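3.2 Keeping the hand-held grippers in shape

I'll be frank, I figured the grippers would be the easy part of our setup, and I was wrong! We keep 6 of them going (Thandeka Motaung looks after the logbook), and between June and August we wrote down 163 small repairs. Most were dull stuff: a pad that had worked its way out of its seat, a screw backing out of the jaw, a marker panel with a lifted corner. That last one hurts more than you'd think, because the tracker loses the jaw and the whole take goes in the bin.

So each morning I go over both grippers of a pair before anyone straps in. I press the pads down with my thumbs, wiggle the fin (a little give is fine, a click isn't), wipe the marker and then check the cable run down from the backpack. We do the check right where we record, with the gear already on, as in Figure 4.
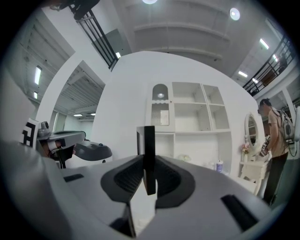
Figure 4. View from the right gripper, with its black fin and ribbed pads in front. A second gripper with its square marker is at left, and a person wearing a backpack holds another near the vanity.

Pads get swapped every 20 hours of use. Matúš Vávra tried stretching that at our Bloxham site and we saw more slips on small bottles, so we went back. Fins last much longer, and I only change one if it's bent or the click shows up. After any swap we redo the jaw zero, or the opening widths drift (see Section 3.3).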